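4.2 Trying the Menderlow kit on PC teardown 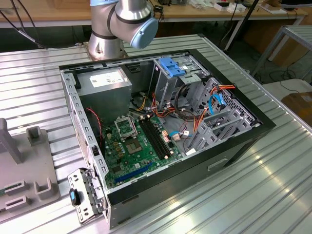

Figure 3. The arm at the bench with an opened desktop tower. The CPU socket and both RAM slots are empty.

I'll admit I had a soft spot for the Menderlow kit before we started – it was the only one on our list that Yoon-hee Koo and I could get bolted down and moving before lunch. The other vendor, Trisham, wanted a site visit first!

We ran 200 trials on desktop towers laid on their sides, as in Figure 3, and 139 of them finished without anyone stepping in. Cables caused most of our grief. A loop of SATA cable or a bundle of power wires crossing the case is easy for me to nudge aside with a finger, but the kit's stock planner treats it as either solid or not there at all (you can guess which is worse). Memory slots were much kinder to us, and I'd happily hand those over to the arm tomorrow.

The software is pleasant to use, though I do wish the force limits weren't buried 2 menus deep. Despina Lazaridis ended up writing a small script to set them, and we used it for every trial reported in Section 5.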